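Rarthorpe Food Skills Center Opens Registration for Breakfast Course

November 2025

The Rarthorpe Food Skills Center has opened registration for its new short course in breakfast cooking, which will be taught in the teaching kitchen on the ground floor of the Vishwakarma Building. The course is open to adult residents of the district and requires no earlier training.

Sixteen places are available. Participants will attend one evening session per week and will prepare every dish themselves at an individual work table. The first two sessions are devoted entirely to eggs: checking them for freshness, opening them cleanly into a bowl, separating yolks from whites, and cooking them by poaching, scrambling and baking. Later sessions cover hot cereals, quick breads and fruit preparation.

The program was developed by Benedita Pacheco, head of instruction at the Center, following requests received from people who had completed the introductory course held in May. "Many of our participants told us that they were comfortable following a recipe for dinner but had never been shown how to handle an egg properly," Ms. Pacheco said. "We have given that subject the time it deserves. Each person will work at his or her own pace, and the instructor will move from table to table."

The registration fee is $29 and includes all ingredients. Participants are asked to bring an apron and a covered container for taking food home. Those with an egg allergy should contact the office before registering, as the first two sessions cannot be adapted.

Funding for the course has been provided by the Skistoson Fund, which awarded the Center a grant of $1,256 toward ingredients and small equipment. Eggs will be supplied by Tanirska Farm under an arrangement that runs until the end of the program.

Participants will transfer their eggs from the carton to a bowl before beginning work. Bowls are to be washed and returned to the shelf at the close of each session.
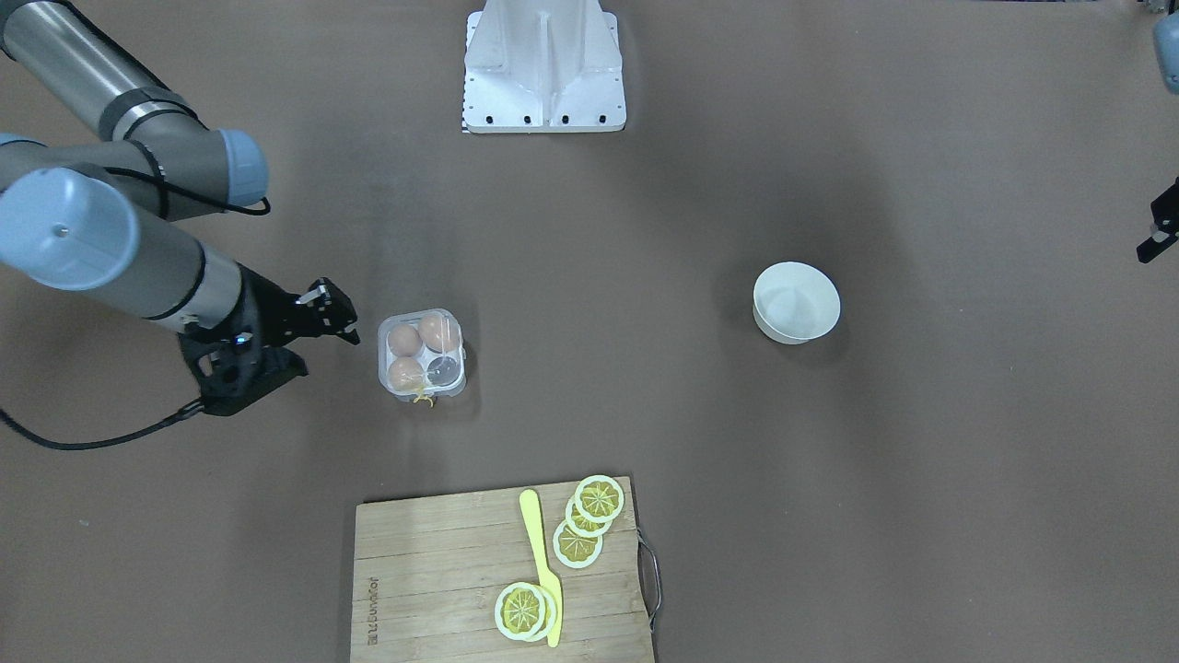
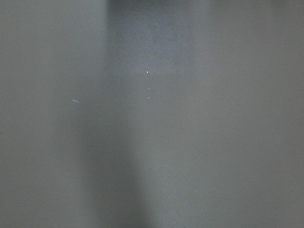
Three brown eggs in a clear four-compartment carton, with a white bowl on the same table (first photo).

How to Register

Registration forms may be collected from the front office or requested by telephone. Completed forms must be accompanied by the fee. Places are assigned in the order in which forms are received, and a waiting list will be kept once the course is full. Applicants will be notified by mail of the room assignment and the date of the first session.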